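Simulated demos, two arms: how many is enough before I train?

ridgeline_k
I am collecting teleoperated examples in simulation for a two-arm robot, for our small project Ellance. Until now I have 36 episodes that I want to keep. Each one I record at 20 steps per second, with a view from high on the body and one from each wrist.

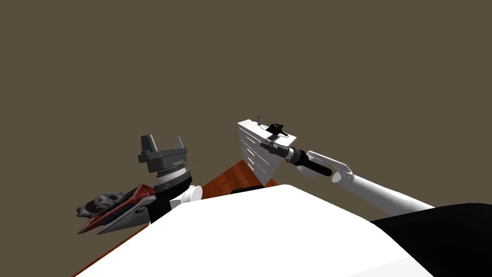 My question is about the starting position. I always begin with the same arm pose and I move only the objects. Is this a mistake? A colleague from our Stisonport office told me to change both from the first day, but then my driving becomes slow and ugly.

mopbucket
Change both. A policy trained from one pose learns that pose and gets lost two centimeters away from it.

tern_and_gull
I don't agree with mopbucket for such a small set. With 36 episodes you should keep the arms fixed, train once, look at where it fails, and then record 15 more for exactly these failures. We did it so in Evdale and it saved us a month.

mopbucket
Or it cost you a month - you would not know.

ridgeline_k
Thank you both. One more thing. In the wrist view I have many steps where the fingers are open and there is only background between them. Should I cut them?

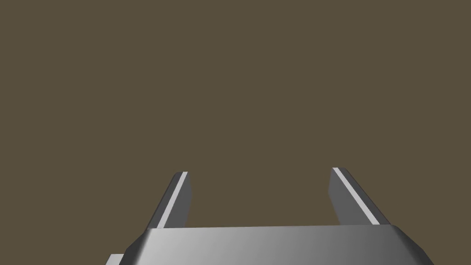 Wrist view, gripper open, nothing between the fingers.

tern_and_gull
Keep some. The policy must also see what "not yet" looks like. I would cut only the long waiting at the start.

mopbucket
Here I agree. Also give your background some texture, a flat color will hurt you later on real cameras.

Comments (2)

plainweave: We use the Jayasinghe script for trimming the waiting steps. It removed 3457 steps from our set, and a few good ones too, so check the result by eye.

oldharbor9: Did you train already? I would like to know which advice you followed.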